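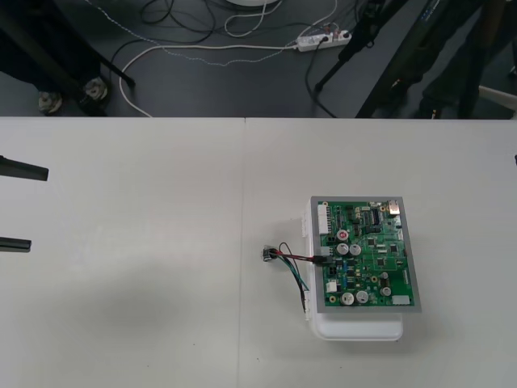 We use cookies to remember your preferences and to count visits. Accept | Manage settings

Search the newsletter Search Clear

The Figueroa Bench Letter
13 January 2019

ON THE BENCH: A BOARD AND ITS WHITE PLASTIC BASE

I have been opening up small appliances since before my knees objected to the stool, and I still get a little thrill when a lid comes off and there's a green board underneath, packed like a suitcase. The thrill lasts until I have to work out where everything plugs in.

The current patient comes to us by way of Sarum, the repair club across the river, who passed it along in September with a note reading "should be simple." I've kept the note. It is pinned over the sink, where I can look at it while washing my hands.

Nobody at Sarum had drawn up the connectors, so that was job one. My advice on connectors is dull and I will give it again: draw them before you touch them. Pencil, back of an envelope, wire colors in order. Red, black and green sounds like something a grown adult could carry in their head from one side of a room to the other. I have tested this. By the time the kettle boiled I was prepared to swear in court that one of them was blue.

The next thing is the big silver capacitors. They look like little beer kegs and they deserve more respect than beer kegs get. Unplug the appliance, leave it alone for a good while, then put a meter across them anyway. A capacitor doesn't know you unplugged it and has no interest in your schedule. If you aren't comfortable checking, hand the board to someone who is, and go make the coffee. We always need coffee.

Then look at the tops. A healthy can is flat. A domed one is on its way out, and a crusty one has already left. A reader wrote after the last issue to ask whether you can press a domed one flat again with your thumb. You can't, and please don't write to tell me how you got on.

Red, black and green wires running off to a small black part are their own kind of nuisance. Half the time the part has no markings a person over forty can read, and it could be a sensor or it could be a motor. Leave it on its leads, lay it flat beside the housing, and don't let it dangle off the edge of the table. The solder joint will give before the wire does, and it'll pick a spot you can't reach with the iron.
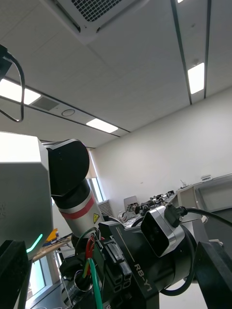 Connectors come out by the shell. I realize I've said this in 5 consecutive issues. People still pull on the wires, and then they come to me with a plug in one hand and a bouquet in the other. If the latch is stiff, a wooden toothpick will usually talk it around. A screwdriver will too, along with a good-sized piece of the board.

Now, club business. The parts drawers from Claserari have arrived, 63 of them, every one labeled "misc." We are grateful. Sorting starts whenever somebody feels strong. The Perimness swap table is back next month, and the rule stays at 2 items per person, which applies equally to people who arrive with a wheelbarrow.

As for the board, the envelope now has a full drawing on it, front and back, plus part of a grocery list. Next issue I'll go through testing the small white connectors, assuming I can find the envelope.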